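Kitchen corner

I've been putting off the big clear-out at the Pitton hall since October, but last Sunday I finally got stuck in – and what a lot of crockery we own! The cupboards gave up 34 odd saucers and a biscuit tin of teaspoons, most of them bent. Anything chipped has gone. I'm keeping the plain things that get used every week, like the light green mug and a good shiny metal spoon, and the white folding table is staying too, smudges and all (a bit of cream cleaner should see to those). If you'd like any saucers, do come and help yourself before Sunday – I'll be in from 10!
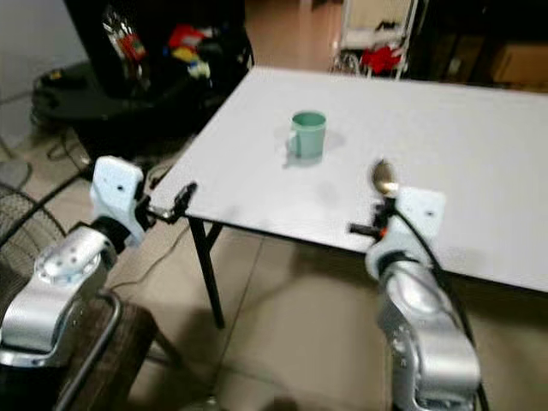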